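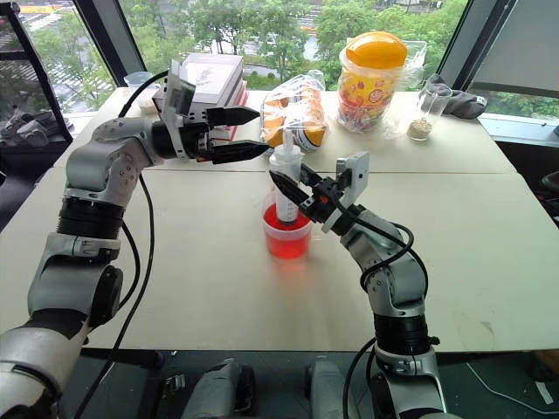 *Two robotic arms and a plastic syringe at a white table.*

On Apr 8, 2021, Priit Jaunzems wrote:

> Hello all,
>
> Has anyone on the list had a hearing moved from the Trornano centre to video lately? Mine was meant to be in person and I've had a letter saying it will be done over Rutero instead. It's my appeal over the family permit, the one I moaned about here last summer. The letter is 13 pages long and most of it seems to be about how to plug in a microphone.
>
> What I can't work out is (a) whether I can say no and ask to keep the in-person slot, (b) whether my interpreter is supposed to sit with me or join from her own house, and (c) what happens to the bundle. I've already sent in a paper one and now they want it again as a PDF, with every page numbered, and I don't own a scanner.
>
> Uysal's have been decent but my adviser there is on leave and the person covering only rings back in the evenings when I'm on shift.
>
> Any experience welcome, even the grim sort.
>
> Priit

Hi Priit, and hello everyone else,

I had mine over Rutero in the winter, so I'll tell you what I can and somebody with a more recent one can put me right. Usual warning that I'm not a lawyer, I just have a very fat folder!

On (a), yes, you can ask. I did. You write to the hearing office (the address is on the last page of the letter, in tiny print, next to the bit about parking) and say why you'd like to be there in person. I said my internet was rubbish, and they wrote back offering me a room at Trornano with a screen in it, so I'd have travelled all that way to sit in a cupboard and look at the judge on a telly. I turned that down in the end and did it from my sister's. But a woman I got chatting to in the Kolberg drop-in queue asked for the same thing on health grounds and she did get a proper room with a proper judge in it. So ask, and do it soon, and keep a copy of what you send. Don't assume you've got it until they say so in writing — the video date stands in the meantime.

On (b), my interpreter joined separately. I didn't book her, the hearing office did, and I only met her on the screen. If yours is somebody you've found yourself, check that with Uysal's before anything else, because I was told quite firmly that a friend or relative couldn't do it. Your own person may be able to sit with you for moral support, but mine had to say who she was at the start and then keep quiet. My sister found that very hard.

One thing about interpreting over video: it takes ages. You say a sentence, you stop, she says it, the judge types. I'd got into a nice flow practising in the kitchen and it all went out of the window, because I kept running on and having to go back. If I did it again I'd practise in short bits with a pause after each. Also ask them to repeat anything you didn't catch. I nodded at a question I'd only half heard and spent the next five minutes untangling it.

(c) is the painful one, sorry. My bundle came to 200 pages by the time all the bank statements and school letters were in. I used a scanning app on my phone, flat on the ironing board by the back door where the light's good, and it took me most of a weekend. Things I'd do differently:

- Scan in small batches and save each one under a name you'll recognise later. I had four files all called "scan final".
- Number the pages after you've joined it all up. I did it before and then found a payslip down the side of the sofa.
- Make a contents page. The judge used mine constantly.
- Keep the paper copy next to you on the day with the same numbers on it.

The Kolberg library was scanning things for people by appointment when I last asked. I don't know if they still are, so ring first. They were charging per sheet, but it was pennies, and the man on the desk didn't bat an eyelid at the size of the pile.

As for Rutero itself, it's fine once you're in. The test call they offer is worth doing, and do it on the same device in the same chair. I tested on my laptop, then on the morning it wanted an update, so I had my hearing on a phone propped up against a cereal box. Have the office number written on paper too, in case you get chucked out. I dropped off once, rang them, and they waited for me. Everyone was very nice about it.

I had my decision by post a few weeks later. Uysal's got theirs before mine, so it's worth asking your adviser to ring you the minute anything lands, and do tell the cover person your shifts. When mine was off I emailed the times I could talk and that sorted the phone calls straight away.

Does anyone have one coming up in July? I heard they might be opening more rooms at Trornano by then but that was only somebody in the queue talking.

Shout if you want to see my contents page, Priit. I can take the names out and send it to you off list.

Good luck with it x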